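Ticket 363: Insertion result drops when the wrist view is masked
Project: Toom (PC assembly benchmark)
Component: policy evaluation, Verkska controller
Opened by: Reet Petrauskas
Status: open, workaround in place

Summary
The October checkpoint was trained on 3,696 demonstrations of pick, place and insert steps on the workstation case. With all views on, the card insertion step matches our earlier result. When the wrist view is masked for the ablation, the policy still approaches the slot but stops short and reports the step as complete. The ablation was meant to show how much the wrist view contributes. At present it measures the stop condition as well, so the number can't go in the paper.

Steps to reproduce
1. Load checkpoint 499 on the Nisalville cell.
2. Set the parts fixture and the open case at the marked positions.
3. Run the full sequence with the fixed view only.
4. Compare the reported end state with the force log.
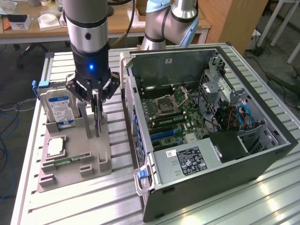
The fixed view covers both the fixture and the case, so the coarse approach is not in question. Joint error at the approach pose is the same in both conditions. The difference starts once the fingers are close to the board and the policy has to judge depth along the slot.

Log notes
09:40 Reran with all views on. Force trace shows the expected rise and a clean stop.
10:15 Reran with the wrist view masked. No rise in force. Step still flagged complete.
10:50 Checked the masking code. Masked images were filled with zeros after normalisation, which the encoder reads as mid-grey and not as missing. Changed to the learned mask token used in training.
11:30 Reran. Approach unchanged, false completions less frequent but still present.

The completion head takes its input from the same encoder features as the action head. In training it never saw a masked wrist view together with an unfinished insertion, so it has no reason to hold back.
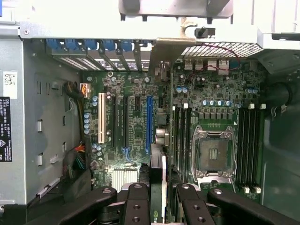
Wrist view, fingers at the graphics card, CPU socket empty.

Tried next
Replaced the learned completion flag with a force threshold taken from the Fellance baseline. False completions stopped on the card step. The threshold is too high for small parts, so pick steps at the fixture now time out. A threshold per step would work but makes the comparison with the baseline harder to defend.
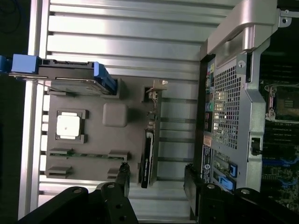

Wrist view, parts tray to the left of the chassis back panel.

Workaround
Score the ablation from the force log and ignore the completion flag. Apply the same scoring to the unmasked runs so that both columns are comparable.

Remaining
Retrain the completion head with view dropout, seed 4 first. Leave the action head frozen. Rescore the old runs before anyone edits the results table.

Assigned to: Reet Petrauskas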